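Hiring chairs and tables for a village hall party: how early, and who pays for damage?

Posted by nascombe_jo

We are having a retirement do for my mum in May at the hall in Nascombe. 68 people are coming and the hall only has benches, so I want to hire folding chairs and round tables. Gunawan Hire have quoted me but want a deposit now and the rest on delivery. Is it normal to pay this early? Also the form says "hirer liable for loss or marking" and I don't know if that covers ordinary scuffs.

Callum Hebden

Yes, a deposit is normal, and May goes quickly with weddings. Pay by card if they let you. On the damage point, ask them to put in writing what they count as marking. When we hired for our club dinner, scuffs on the feet were let off but candle wax on a table top was charged. Check the chairs as they come off the van and write any faults on the delivery note before you sign it.

Get the delivery window too. Ours came at 4 and the doors opened at 6, which was tight for two of us putting out 19 tables.

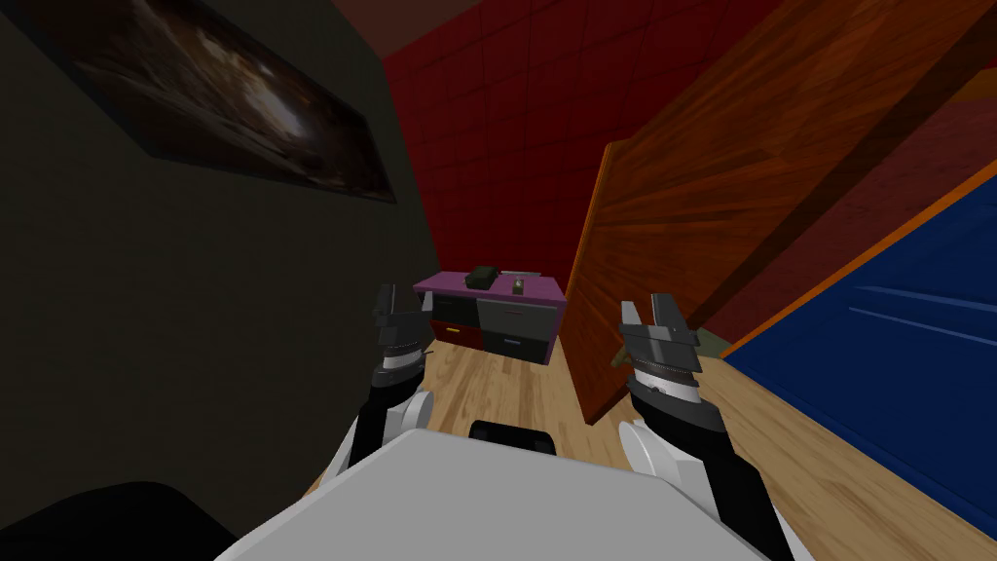

Muammer Coşkun

Round tables take more room than you think. Measure the hall first and leave space for people to push their chairs back. For 68 I would order 3 spare chairs, as someone always brings a guest.

Ask whether they stack and collect, or if you have to have it all by the door. Some firms charge extra for that.

pollyw

we just borrowed ours from the school, might be worth asking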